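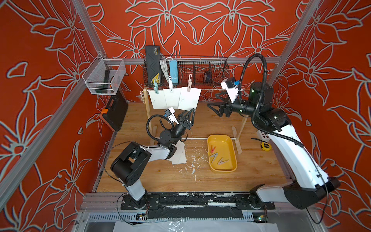 Home Parks Offers Work With Us Contact

Mollesstead Holiday Park wants 4 seasonal housekeepers from June. We know how these adverts usually go, with the sunsets and the "family" of happy staff, and we don't much believe them either. You will be cleaning lodges. Most were last decorated by someone fond of big pale lilies on red-orange wallpaper, and guests either love it or complain about it to you. The brochure calls the look "heritage". Make of that what you will.

Changeover day is Wednesday, starting at 10am, and the lodges must be ready by 4pm. Head office says this is comfortable. Staff at our Fluddale site have their own view, and you are welcome to ring them before you apply.

You'll need to be able to lift bedding, work in pairs and get yourself here. The 616 bus stops at Numudwood, 2 miles off, and the timetable is best treated as a rumour. Staff caravans are available, shared, with a £100 deposit returned when you leave.

No CV needed. Write us a few lines about work you have done, paid or not. Please don't tell us you are passionate about hoovering. Post it to Lorente Leisure, Mollesstead Holiday Park, or hand it in at reception.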